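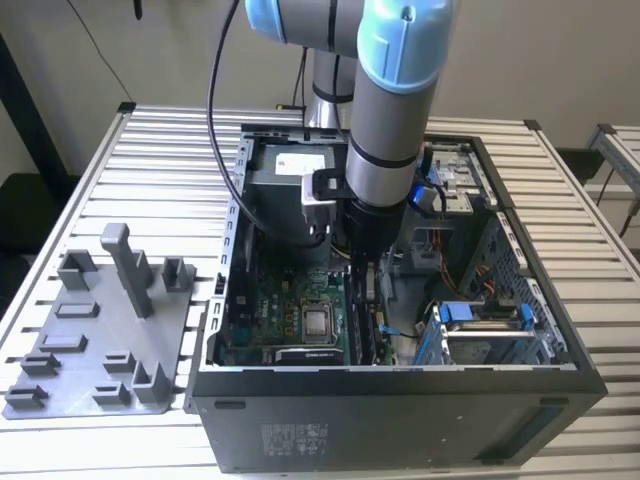
The tower on its side with the panel off, processor showing.

Grirkutville Community Help
Computers and Electronics > Desktops

Putting memory in an old tower that is lying open with no cooler on the processor. What order?

Posted by basement_dee, member
Sunday, August 2, 2020
Viewed 215 times

I have an older black desktop tower that I want to get going again for email and my son's schoolwork. The side panel is off and the case is lying down so the inside faces up. The board is green. The processor is in its socket but there is no heat sink or fan on top of it, so the bare silver metal is showing. I have a cooler that came out of the same model and a new tube of paste.

I also have 2 sticks of memory from a man in Plurnside who sells used parts. He says they match the board.

What I am not sure about:

Most of the memory slots are dark but there is a blue one with a white latch at the end. Does a stick have to go in the blue one?

Should the memory go in before the cooler or after? The slots are right next to the processor and I don't want the cooler in my way.

There is a black 4-pin power connector near one corner of the board and a cream colored 8-pin one below it. Do both of them need a cable from the power supply? A flat white ribbon cable runs over that way too and I don't know if I can move it.

Last thing, the lower drive cage has two blue tabs on it. If those let it come out I would like to take it out for more room, but I don't want to force anything.

I have replaced a hard drive before but never anything on the board itself. No manual. The sticker on the power supply has print too small for me to make out without my other glasses.
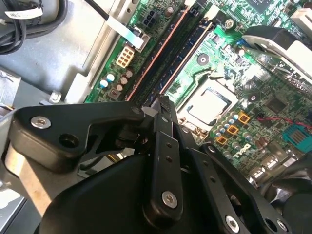

Answers

rwhitlock, member
44 people found this helpful

Memory first, then the cooler. With a cooler on you may not be able to get your thumb on the latch, and you'll end up pushing at an angle.

Before you touch anything, unplug the power cord from the wall and hold the power button in for a few seconds. Touch bare metal on the case. Do that again any time you get up and walk around.

For the memory:

Open the latches on the slot. Some boards have a latch at each end and some have only one that moves, so look first.

Line up the notch in the bottom of the stick with the bump in the slot. The notch is off center. If they don't line up, turn the stick around. If they don't line up that way either, it is the wrong type of memory and you should send it back.

Push straight down on both ends. It takes more force than people expect and the board will flex a little. The latch should swing closed by itself. If you have to close it by hand, the stick isn't down all the way.

On the color, the blue slot is often the first one of a pair, but every maker does it a little differently. Look for tiny printing on the board beside the slots. It may say DIMM1, DIMM2 and so on. Put one stick in number 1 and see if the machine starts, then shut down, unplug and add the other. If you find the manual online it will tell you which slots go together.

Don't start it even for a minute with no cooler. The processor will get too hot and it should shut itself off, but I wouldn't count on that with an older machine.

Use a lamp you can move. Overhead light alone leaves the bottoms of the slots dark and you can't see whether there is dust in them. I blow mine out with canned air before putting a stick in.
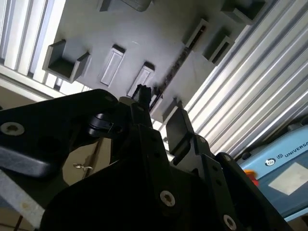
Kálmán Kerekes
Forum helper, Desktops section (3000 points)

I agree with the order above. I'll take the parts that were left out.

Power connectors. A 4-pin near the corner of the board is commonly the processor power, but I can't say for certain what yours is without the model number. Read the label printed on the board next to it. If the label starts with CPU or 12V, it needs a cable. Many office machines also have small connectors that feed the drives from the board, and those can stay empty if there is no drive to run. Match the shape of the plug to the connector, and don't push a plug in because it nearly fits.

Ribbon cable. You can usually fold it back gently. If you have to unplug it, take a picture of which way it goes and hold it by the plastic end, not the ribbon.

Drive cage. Colored tabs on a cage are usually the parts you are meant to press or lift, and the cage then slides or tilts. Take the cables off the back of the drive first if one is installed. If it doesn't move with light pressure, leave it. You have enough room to do the memory with the cage in place.

Cooler. Wipe the top of the processor and the bottom of the cooler with rubbing alcohol and a lint-free cloth until no gray comes off. Let them dry. Put a dot of paste about the size of a pea in the middle. Set the cooler straight down and tighten the screws a few turns each, going corner to corner. Plug the fan into the header marked CPU FAN. I have seen people put it on a case fan header and then get a fan error at every start.

Leave the metal frame around the processor closed. There is no reason to open it if you are keeping the same chip, and the pins are easy to bend.

Post the model number if you can find it. It should be on a sticker on the outside of the case. 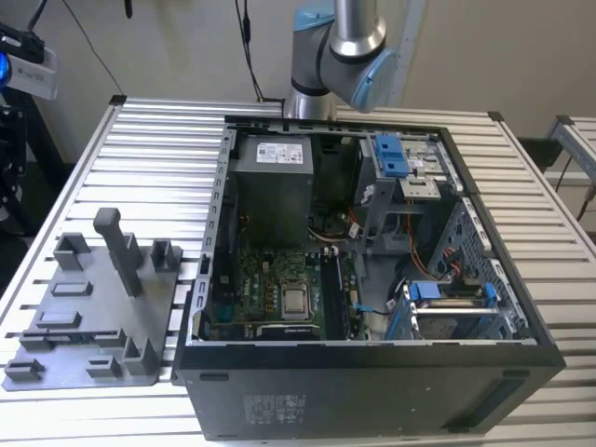
T. Cisneros
New member

I did this in January on a different black tower. Laying it down flat is the right way to do it. Mine beeped three times with the new memory and I thought I broke it. I took the stick out and pushed it back in harder and the beeps stopped.

Also put your screws in a cup. Geva's on Main has the canned air if you need some.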